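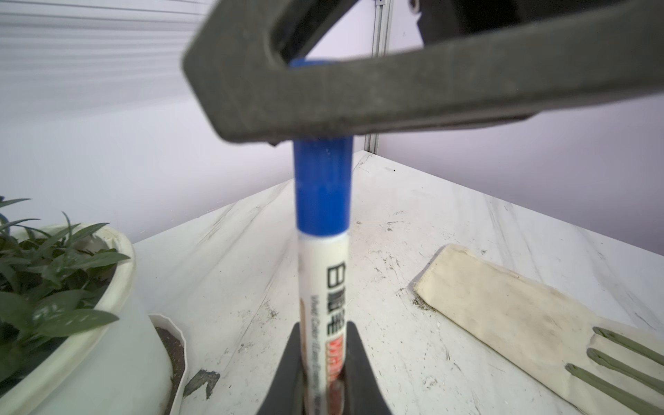 Wenjie Li asks whether the left arm should have been running at all before the stop circuit had been checked, and would like the answer written down in this book and not given verbally. The answer is no. The procedure was not followed, and the entry for March 3, 2023 is set out in full so that the matter can be closed properly.

Task in progress: marker handling, both arms, shared table. The separation limit between the two grippers was set at 72 mm. At cycle 21 the arms came closer than this and neither one stopped. The operator pressed the stop button. The right arm halted at once; the left arm continued for 300 ms before it held position. There was no contact between the arms and no injury.

Findings so far:

The separation check runs on the Geritz controller and takes its positions from both arms. The log holds 1,470 lines for the session. The left arm's position stops changing in the log well before the event, although the arm itself was still moving. The check was therefore working on an old value and saw nothing wrong.

The late stop on the left side appears to be a separate fault. Shuzhen Xiao suspects the relay, a Gasteck unit fitted in December. It has been removed and labelled, and awaits a bench test.

The grippers work close together over the middle of the table during this task - there is very little room for a late stop.

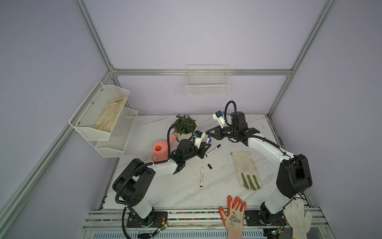 The same limit applies to the forearms, and these were not included in the check. They should be. A request has been entered under Ernia, where the other controller changes are kept.

Until further notice:

Single-arm running only, at reduced speed.
Hands stay behind the front rail while power is on, including for moving markers or gloves.
The stop button is to be tested on each arm before the first cycle, and the result signed for.

Still open: why the position value froze without raising an alarm. The old Lozano cable on the left side has not been ruled out. Replacement cable ordered, not yet received.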